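Brundell Household Water Readings: README

Last updated in March. Maintained by Blair Crichton.

What this is

Monthly cold water meter readings from homes on the Brundell estate, with a short form on household size and appliances. The file holds 477 rows, one per home per reading. Homes are numbered, and street names have been removed.

Files

readings.csv: home number, reading period, meter value in cubic metres
homes.csv: home number, adults, children, garden (yes/no), dishwasher (yes/no)
notes.txt: free text from the forms, lightly edited for spelling

How the readings were taken

Residents read their own meters and sent the figure in by post or web form. Black digits only; the red ones are dropped. Where a figure was lower than the month before, we wrote back and asked for a second reading. If none came, the cell is blank. Do not treat blanks as zero.

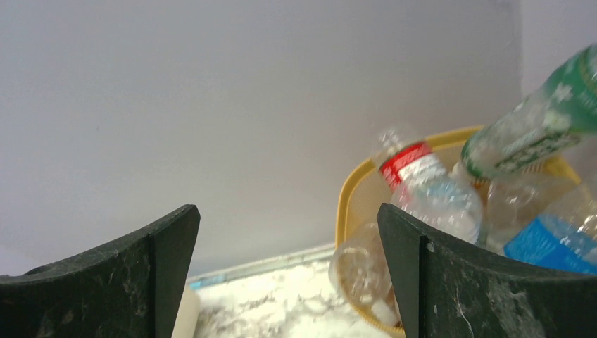 Mofokeng wrote after the first release that the garden column is misleading, as several flats in Grurnura Court share one lawn and a single outside tap. They had each ticked yes. Those homes are now marked "shared" and the tap is left out of their totals.

Known problems

Home 9 changed meter part way through and its values start again from nought. Almost 10 of the forms have no entry for children; these are left empty.
Leaks are not flagged unless the resident mentioned one.

Use

Free to use and copy with credit to the Irkusance Water Group. Please don't try to match home numbers to addresses. Corrections go to Blair, with the home number and the reading period in the subject line.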